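The Lunmont recipe swap is back, and it's bigger than ever

If you were anywhere near the Clolska Street library in July, you probably smelled it before you saw it. The Lunmont recipe swap filled the whole ground floor, spilled out onto the steps, and by closing time we had 154 recipes on paper! That beats last year by a mile, and it means we finally have enough for a proper printed cookbook.

A quick word on how it works, for anyone new to town. You bring a dish if you can, and a recipe either way. Handwritten is great, typed is great, the back of an envelope is fine too (we've had several, and one on a parking ticket). You take home whatever catches your eye, and a copy of everything goes into the town collection, which now runs to over 1,000 recipes going back to the old church suppers.

The soups were the big story this year. I went in thinking I knew every possible thing a person could do with a white bean, and I came home with a whole new list. The sour cherry soup, served cold with a spoonful of cream, had people circling back for thirds. And the Radonjić family's stuffed peppers are just as good as everyone has been telling me – the trick is a long, slow bake with the lid on, then the last bit with it off so the tops go dark and sticky.

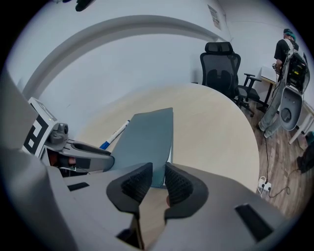

Demetrius Nguyen-Tran wrote in afterward to say the peppers are even better on the second day, and that we should please, please print oven temperatures this time, because "a hot oven" means something different in every kitchen on his block. He also wants the cookbook to lie flat when it's open, having lost a few pages of the last one to tomato sauce.

Fair points, both of them! We're going back through the whole pile to fill in temperatures and pan sizes wherever they're missing. If we call you up to ask how much "enough flour" is, that's why. As for lying flat, Vurnari Print has quoted us for a spiral binding and it costs only a little more per copy, so I'm all for it.
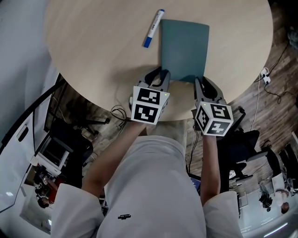
The chapters are mostly settled: soups, breads, suppers, pickles, and a very long one for cake. We still have two gaps. Breakfast is thin, and so is anything you'd pack for a long car ride. If your grandmother made a breakfast bun or you have a cold noodle salad that travels well, I'd love to see it. Drop recipes in the box at the library desk by Wednesday, with your name the way you'd like it printed and a line or two about where the dish comes from.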